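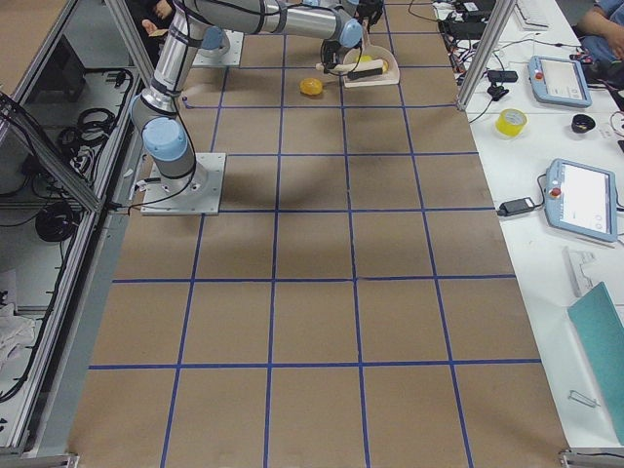

*Brush and dustpan, kraft paper and blue tape.*

## Looking after a table that gets used for everything

Updated April 19, 2019

These notes cover a work table that serves for meals, potting, glue and sewing in the same week. Most of them came out of the Grumthorpe household newsletter. A few have been changed after readers tried them.

### Covering the top

Kraft paper on a roll is cheap and lies flatter than newspaper. Cut it a hand's width longer than the table at each end and leave it unrolled overnight with books on the corners. Put it down with the curl facing the table.

Use painter's tape on a finished wood top. Packing tape holds better but can lift varnish, and on an oiled top it leaves a stripe. Run the tape along the paper's edge so half the width is on paper and half on wood. Press it with the back of a spoon. Change the tape every May even if the paper still looks fine, as old adhesive gets harder to shift in warm weather.

If you tape lines across the paper for cutting or sorting, lay all the long ones first and the short ones over them. Fold the last bit of each strip under itself so you have a tab to pull.

### Dry before wet

Sweep first, every time. Flour, sawdust and potting mix all turn to paste under a damp cloth. A soft brush is better than a stiff one on paper. Start at the far edge and work toward yourself, then tip the pan straight into the bin.

Brushes need washing too. Comb out the fluff, swish the bristles in warm water with a drop of dish soap, rinse, and hang with the bristles down. Standing a brush on its bristles bends them for good.

### Plastic pans, scoops and play dishes

Plastic kitchen things hold grease in the ridges and where the handle meets the bowl. Mix a teaspoon of dish soap into 500 ml of warm water. Water at 110 degrees Fahrenheit is plenty; boiling water can warp thin plastic. Soak for ten minutes and go along any grooves with an old toothbrush.

For stains, use baking soda and a little water on a cloth. Skip scouring powder. It scratches the shine off, and the scratches hold dirt.

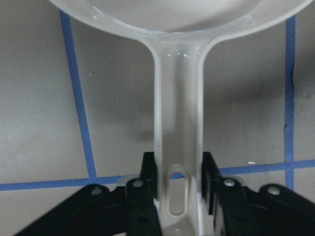
Normunds Siliņa wrote to say that he gave up on baking soda for tomato stains and leaves the plastic on a sunny windowsill for two days instead. It worked on his white bowls and did very little for the yellow ones.

### Sponges

Wring the sponge out and stand it on its edge. One left flat in the sink will smell by morning. Keep one for dishes and one for the table, and snip a corner off the table one so they don't get swapped. Replace both when they start to crumble.

### Food on the work table

Potatoes and other vegetables with soil on them can go straight on the paper. Bread and pastry should have a plate or a clean board, particularly if there has been glue or paint out that week. Butter goes through kraft paper quickly and marks the wood underneath. If it does, cover the spot with cornstarch, leave it for an hour and brush it off.
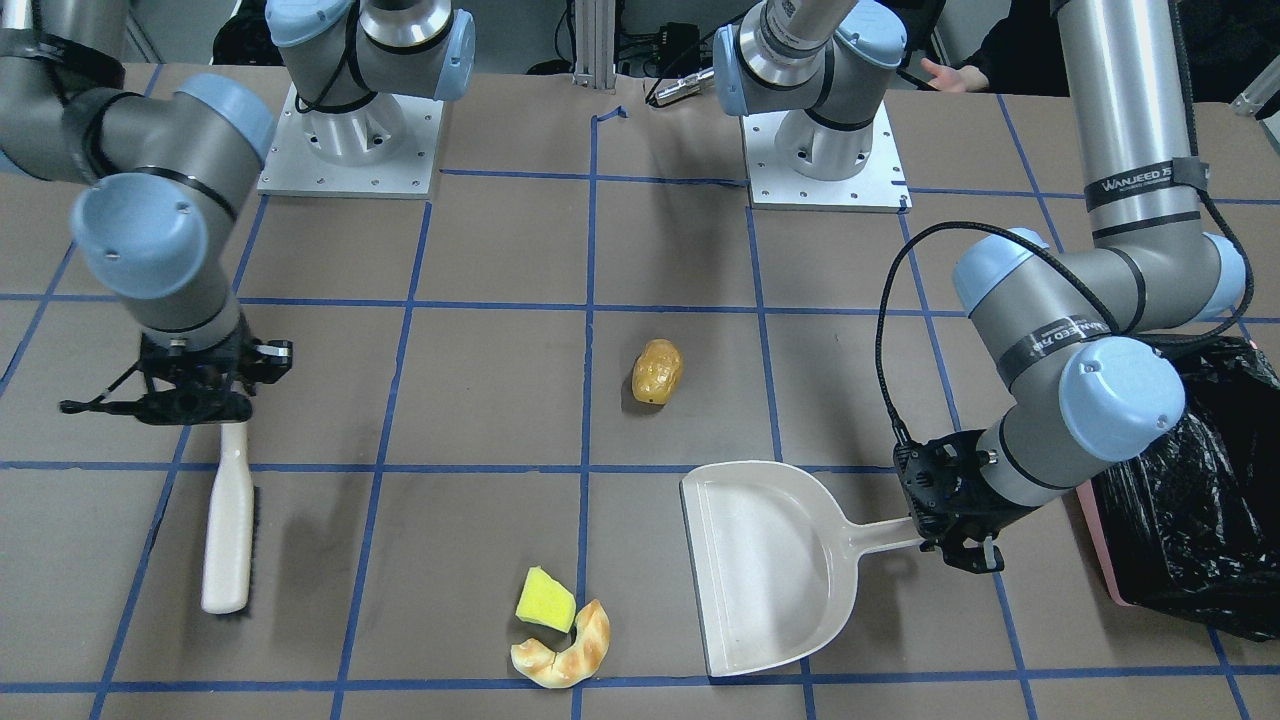
Atieno Magesa: Cornstarch did nothing for me on bare pine. The mark had been there all winter, though. I ended up sanding it with 300 grit and oiling the whole top again. I put waxed paper under the kraft paper now, just at the end where we eat.

Waxed paper is a good idea on a sealed top as well. Tape it down separately, or it slides.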